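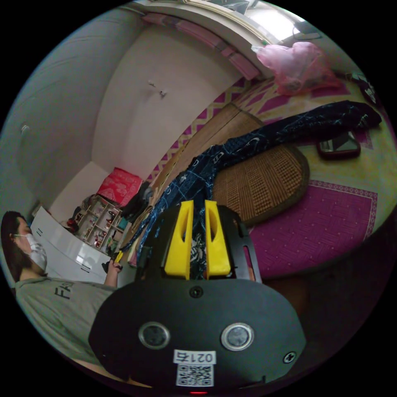
The Open House

By Yesenia Quintero
October

The bus from Mirport let me off in front of a tire shop, and I had to ask a man with a hose where the Skirham building was. He pointed across the road without turning off the water.

I was 54 that fall and had been folding clothes for pay since high school. First a dry cleaner, then a hotel, then the uniform plant, where I still was. My supervisor had left the flyer in the break room. Open house, it said, see how machines learn housework, coffee served. She did not tell any of us to go. I went because my sister's kids were at my place and I wanted an afternoon.

A young woman named Witkowska checked my name and gave me a sticker. She walked a group of us down a hall with gray carpet and stopped at a door.

"Most people expect a robot in the first room," she said. "In the first room it's people."

A man in socks was kneeling on the floor next to a pile of shirts. He had one of the grippers in each hand, the kind with two fingers that close when you squeeze. He picked up a shirt by the shoulders, laid it out, brought one sleeve in, then the other. It took him a long time. When the shirt was done he put it on a stack and started on the next one.

"He's teaching," Witkowska said. "Everything the grippers see gets saved. The arm learns from that."

"How many does he do?" a man behind me asked.

"Today he's at 259. The whole team has done 1299 this week."

I thought about that. At the plant I did more than that before my second break, but I had my own fingers to do it with.

The second room had the arms in it, 2 of them, bolted to a table. They called the system Pivalar. An engineer set a blue T-shirt down and stepped back. The arms waited a moment and then moved in, slow and level. They got the left sleeve. They missed the right one, went back, and got it. The last fold came out crooked and the bottom hem stuck out on one side. People clapped anyway.

"Any questions?" the engineer said.

I put my hand up. I had not planned to.

"Why does it start with the sleeve?"

He looked at Witkowska. "That's how we showed it."

"You should start with the collar," I said. "Get the collar flat first. If the collar's off, everything under it is off, and you're fixing it at the end."

He asked me if I folded shirts, and I told him where I worked. He asked if I would show him. So I went up to the table, and the arms were parked back out of the way, and I shook out the blue shirt and folded it the way I do. He asked me to do it again, slower. Then he went next door and came back with a pair of the grippers.

They were heavier than they looked. I dropped the shirt twice. The third time I got the collar down and kept it down, and the rest went all right.

"Would you do ten more?" he said.

The others had gone on to the coffee. I could hear them down the hall. I looked at the clock, and it was a quarter past three, and the next bus was at four.

"Is this paid?" I asked.

He said he would have to find out. I set the grippers on the table and sat down in the chair by the door to wait.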